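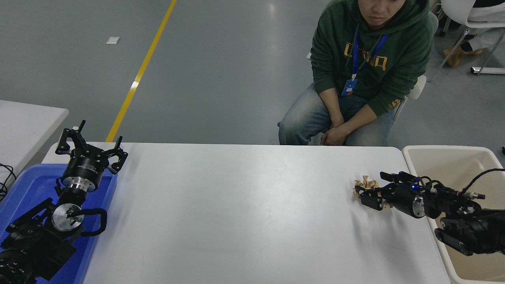
3. Work Surface, Containers and Seating

Fereshteh Tehrani, Hamish MacLeish and Tonantzin Villaseñor
November 10, 2018
Shares: 5 | Comments: 2

3.1 Table

The sorting and clearing tasks were set at a plain rectangular table. The choice of table received more attention than is usual in studies of this kind, as earlier work at Skordale had shown that a patterned or wood-grain top makes small pale items hard to find once they have spread. A matte white top was preferred. It gives little glare under ceiling lighting, and although it offers weak contrast with light tan or beige material, the shadow beneath each piece usually marks its outline well enough for a seated person to pick it out.

No cloth, mat or printed guide was placed on the surface. In the first version of the procedure, a sheet of paper marked the area in which items were to be gathered. Participants treated its edges as a boundary and spent time lining up pieces along them, which was not part of the task. The sheet was withdrawn, and the instructions were changed to refer only to "the middle of the table" and "your side of the table."

The surface was wiped at the start of each session and again when the material was changed. Dust from unfinished wood collects quickly on a matte top and is difficult to see until it has been moved about by sleeves.

3.2 Tray and bin

Two kinds of container were used, and they differ in ways that matter for the results in Section 4. Figure 2 shows the general arrangement, with a blue plastic tray at one end of the white table and a large beige plastic bin at the other. The middle of the table was left largely clear.

The tray is shallow. Items placed in it can be seen from a normal sitting position and can be taken out again singly. It was therefore assigned to material that had been sorted and might still be checked. The bin, supplied by Harnix, has a rolled rim and is meant for material that will not be handled again during the session. Participants were told that anything in the bin was finished with. This wording proved important. When the bin was described simply as "the other container," several participants reached into it to compare pieces, and the record of what had been cleared at any given moment became unreliable.

Color was also considered. Blue was chosen for the tray so that it would stand apart from both the table and the test material. The beige bin is close in tone to the pieces themselves, and Jafarzadeh suggested in review that this might lead people to overlook items left against its outer wall. The point is a fair one. We did find stray pieces next to the bin at the end of some sessions, but we cannot say whether color or simple distance from the chair was responsible. A dark bin of the same shape would settle the matter and has been ordered for the next round.

3.3 Material

The test material was a mixed stock of small, light-colored pieces, irregular in shape and without printed marks. The full stock came to about 300 pieces and was stored under the name Jaklow, after the supplier's catalog heading. Only part of it was put out at one time. Pieces were tipped onto the table from a scoop and left as they fell – no attempt was made to spread them evenly.

Irregular pieces were preferred to cubes or counters for a practical reason. Regular items stack, and stacking brings in a kind of neatness that has little to do with clearing a table. Small irregular items tend to gather into a clump when pushed together, and the clump must then be lifted in parts or loosened before it can be sorted. Even a small clump of beige material, such as the one resting on the tabletop in Figure 2, can be hard to read as separate pieces from the opposite side of the table. Participants often said that they had misjudged how much was left.

3.4 Seating

A white chair was placed beyond the far edge of the table, and the seated person faced the work with knees toward the table. The position along the edge was not fixed. Some participants kept to the center, while others moved toward the end at which the material had been placed. In Figure 2 the chair is toward the right, and the young man seated there is looking down toward the tabletop on that side. We recorded chair position at the start of each block but did not correct it. An early rule that the chair must stay on a floor mark was dropped after Bagheri noted that people leaned instead, sometimes for long periods.

Sitting close to the material has a cost, in that the far container is then out of easy reach. The table could have been made shorter. We kept its length because shared work tables in schools and small workshops are seldom built for one person, and the distance between the two ends is part of what such a table asks of its users.

3.5 Resetting

Between blocks, the tray was emptied first and the bin second. The order was kept the same throughout so that pieces from the tray could be checked against the sorting sheet before the two lots were mixed. A break of 5 minutes followed. Cracked or splintered pieces were taken out of the stock and replaced from a reserve box, and the change was noted on the Durán form for that day. The form allows free comments, and these were of more use than expected in explaining sessions that ran long.

Related items
Tehrani and Bagheri: Rim Height and Reach in Shared Storage Bins
MacLeish: Matte and Gloss Tabletops in the Skordale Workrooms
Villaseñor and Jafarzadeh: Notes on the Durán Form, February Revision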